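### 4.2 Drinks trays in serviced apartments

Draft, SK to check the numbers before April. Coding follows Achari and Varma's scheme from section 3, no changes except the one noted below.

Of the 325 units in the sample, 299 had some kind of drinks tray out. The rest had loose items on the counter, or a kettle and nothing else, and were left out of this part. We treat the tray as a small piece of furniture. It has a front and a back, guests read it that way, and staff put things back that way (interviews, Redeck and Annamalai sites both).

Most common pattern: tall thing at one end, water in the middle or toward the other end, small paper goods behind. Kettle almost never in the center. Figure 3 is typical. Kettle on the left half of the tray, handle out to the left, a bottle on each of the two coasters, small packets and a thin white stick at the back where the bottles partly hide them. Plain black tray on a light speckled counter, so the edge of the set is easy to see from across the room. The Annamalai housekeeping sheet calls this "closed."
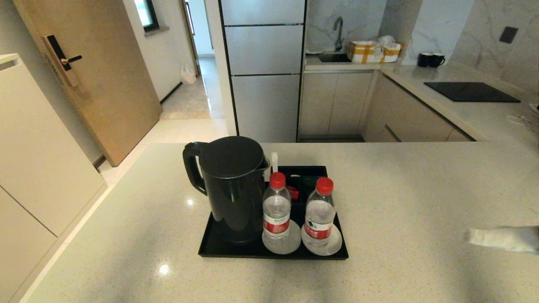

**Figure 3.** Drinks tray on kitchen island, closed arrangement. Bottles upright on coasters.

Back row matters more than we expected. Guests in the Brastiteo interviews said they didnt notice the sachets until they moved a bottle. Jacobs takes this as a fault in the layout. Iyer disagrees, says the bottles are meant to go first and the tea is found after. We don't settle it here. Either way the small items drift. By the second night they are at the front, or off the tray altogether, and the coaster gets used for teabags.

Coasters and saucers are coded together (code C). This is the change from section 3. Staff use the two words for the same object and the coders could not agree from photos, so one code.

**Open arrangements.** A tray is coded open when one or more of the main items is off it. Three sub-types: kettle off, water off, both off. Kettle off is the big one. The base normally stays put, which holds the kettle's place, and people we interviewed said they could tell right away where it went back. A bottle has only the round white saucer to mark its place, and if the saucer is empty a new guest may not read it as belonging to anything. Figure 4 is both off: base still on the left half of the tray with the kettle beside it on the counter, one bottle in place, the other lying on its side to the right.
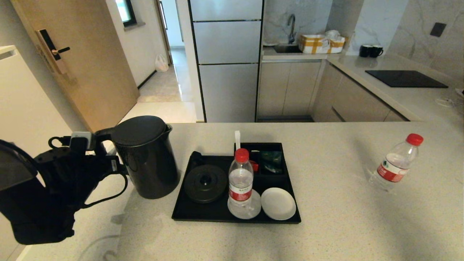
**Figure 4.** Same kitchen, open arrangement (both off). Note the kettle base and the empty saucer at right.

Two things to say about Figure 4. First, the back of the tray. The sachets and the red packet are in a raised black box at the rear right, and the box is still full of use as a landmark even with half the set gone. Trays with a box kept there small items in place longer than trays without (see table 2). Second, the bottle on its side. Lying bottles get their own flag, L, becuase the Gromov checklist fails a tray for it and the other two don't. Cap direction not coded.

Counter around the tray was coded too but only as clear or shared. Other counters in the same kitchen don't count. So the mugs and the cardboard box by the sink in Figure 4 have no effect on the code, and the island is clear apart from the set itself. Varma wanted mugs counted as part of the set wherever they are. Fair point, since you can't drink the tea without one, but it would mean going back through every unit. Left for the follow-up.

Reset order, from the staff interviews: kettle onto base, then water, then wipe the tray front, then paper goods. Achari's notes have wiping first at one site. Checked with the supervisor there, both orders are in use on different shifts.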